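Pluma opens its cushion and curtain repair counter in Skiritness

For immediate release
5 July 2021

I'm going to write this one myself, because the last time we let somebody else do it we came out sounding like a bank. Hello! I'm Defne Kurtuluş, I run Pluma, and we are a small soft furnishings workshop on the harbour side of Skiritness. From this month we're opening a proper walk-in counter where you can bring us your tired cushions, your split seams and your curtains that have dropped at one end, and we will mend them for you.

Up to now we've only made new things. Covers, bolsters, window seats, the odd headboard for a guest house. But all through the winter people kept turning up at the door with something under their arm, asking if we could just look at a zip. In January we stopped saying no and started writing the jobs down in a notebook. The notebook filled up, we bought a second one, and by spring it was plain that the mending had become half the business (and, if I'm truthful, the half I look forward to in the morning).

So the front room has been cleared of fabric rolls and painted, we've put in a long counter with good light over it, and there are nine shelves behind for work waiting to be collected. Sutherland, the joiners two doors up, built the lot and were very patient with me about the height of it.

How does it work? You bring your cushion in, we unzip it or unpick a few inches, and we have a look at what's going on inside. Most of the time the cover is perfectly sound and the filling has given up. Feather pads go flat in the corners first, and foam goes down in the middle where people sit. Sometimes it's the other way about, and a lovely plump pad is sitting in a cover that's gone thin along the piping. We tell you what we'd do and what it costs, and you can say yes, or no thank you, or go home and think about it.
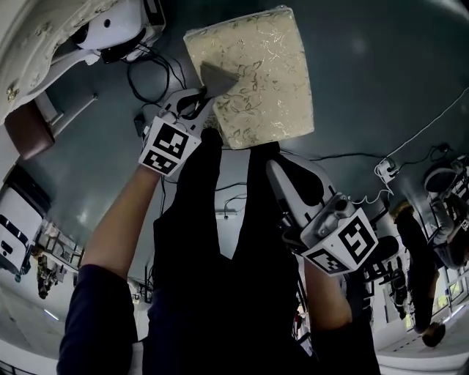

Uvatine, the tea room on the quay, had all its window seats redone by us in the spring, and the word from over there is that people now stay for a second pot, that the piping has stood up to a great many wet coats, and that they only wish they'd had it done before buying a whole set of new covers that never fitted.

I was very pleased with that, as you can imagine! Window seats are awkward. The sun gets at the front edge and the damp gets at the back, and a cover that looks smart from the doorway can be ready to tear if you pull at it. We turned what could be turned and replaced what couldn't, and kept the old buttons.

A few practical things. A simple seam or a new zip is £9. A new feather pad in any ordinary size, fitted into your own cover, starts at £53, and we'll take the old one off your hands if you don't want it. Curtains are priced by the drop and we need to see them first, so please don't ask me over the phone, I will only guess and be wrong. Please give things a shake before you bring them in. Pet hair is fine, we all have animals here, but crumbs get into the machines.

Patterned fabric takes a bit longer than plain. If you have leaves or stripes or anything that runs in one direction, we like to match it across the join, and that can mean hunting through the remnant drawers for the nearest thing. We hold more than 1,000 remnants now, sorted by colour and then by weight, and you're welcome to rummage while you wait. Some are only big enough for a patch. Some would do a whole bolster.

What we won't be doing, for the moment, is leather, mattresses or anything with springs. I've had to say this several times already to a very nice man with a settee.

To get things going, the first 50 jobs booked in at the counter will have their thread and zips free of charge. You don't need a voucher or a code, just come in and say you read this. We're open mornings and early afternoons, with the exact hours on the door, and if the blind is half down we're still in, so knock.

We'd be glad to see anyone from the local papers or the newsletter too. Come and watch a pad being refilled, it's a good mess and there's always the kettle. Ask for me or for whoever is nearest the counter.

Contact for press and bookings: Defne Kurtuluş, Pluma, Skiritness. Samples of our repair work can be looked at in the shop at any time during opening hours.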